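# Looking after wrestling kit at home: boots, pads, singlets and programmes

Tips for people who train at a local school or club, and for those who only watch and collect.

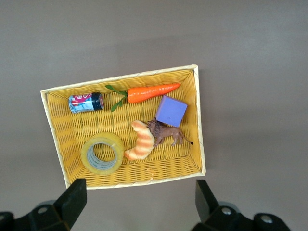 *Small bits in a woven basket, including a little can with a black screw-top lid.*

## Boots

Take the laces right out after training. Leaving them half in keeps the tongue pressed down and the inside takes days to dry. Pull the tongue forward, take out the insoles and stuff the toes with newspaper. Change the paper after an hour, then again before bed.

Don't put boots on a radiator. The glue along the sole goes brittle and the edge starts to lift, usually at the big toe first. A chair by an open window is enough, even in winter.

For scuffs on smooth leather or vinyl, wipe with a damp cloth, let it dry, then use a small amount of cream polish in the right colour. White boots are easier with a paste of bicarbonate of soda and water on an old toothbrush. Rinse the brush often or you'll move the grey marks from one place to another.

Long laces fray at the ends. Trim them square, wrap with a narrow strip of clear tape and press hard. My last pair lasted 18 months that way and I only replaced them when I changed boots.

## Knee and elbow pads

Turn them inside out and hand wash in lukewarm water with a little ordinary detergent. Fabric softener makes the elastic go slack. Press the water out between two towels and dry them flat. Wringing them breaks up the foam.

If the pads still smell once dry, soak them for half an hour in a washing-up bowl of cold water with a cup of white vinegar, then wash again. I did mine in April after they had spent the winter at the bottom of a holdall, and it took two goes.

I've tried the Flikeo zip-up mesh wash bags for doing pads in the machine. They're all right on a cool, gentle cycle, but leave the zip end tucked in or it catches on the drum.

## Singlets, trunks and tights

Wash them the same day, inside out, at 30 degrees or below. No tumble dryer. Hang them by the waistband or lay them over an airer, out of direct sun if the colour is strong - reds fade badly.

Loose sequins or studs should be caught early. Use doubled polyester thread and go through each one twice. For a small split in a seam, use a stretch needle and a narrow zigzag stitch. A straight stitch will pop the first time you bend down.

Blood comes out with cold water and a bit of soap if you get to it soon. Hot water sets it. Fake tan is harder. Rub in washing-up liquid, leave for ten minutes, and rinse before the main wash.

## The kit bag

- Empty it when you get in, every time.
- Wipe the lining with a damp cloth once a week.
- Keep boots in their own cloth bag. An old pillowcase will do.
- Tape, scissors, spare laces and hair ties go in a side pocket.
- Leave the main zip open when the bag is stored.

## Home mats

Sweep before you mop. Grit does more harm to vinyl than anything you'll do on it. Use a mild cleaner, well diluted, and a mop that is damp and no wetter. Lift the mats now and then and dry underneath, particularly on concrete. My Studach mats grew black spots along one edge in a garage before I started doing this.

Small tears can be closed with vinyl repair tape. Round off the corners of the tape with scissors and it won't peel so quickly.

## Programmes, posters and tickets

Store programmes flat in acid-free sleeves, no more than nine to a box file, so that the bottom ones don't get spine creases. Keep them out of the loft. Posters are best rolled loosely, picture side out, round a wide cardboard tube with a sheet of tissue between.

Old sticky tape on a poster should be left alone unless it's already lifting. Pulling it takes the ink with it.

T-shirts with big printed fronts want folding with a sheet of tissue over the print, otherwise it sticks to itself in warm weather. Wash them inside out and never iron the print directly - put a tea towel over it.

*Last updated November 2018*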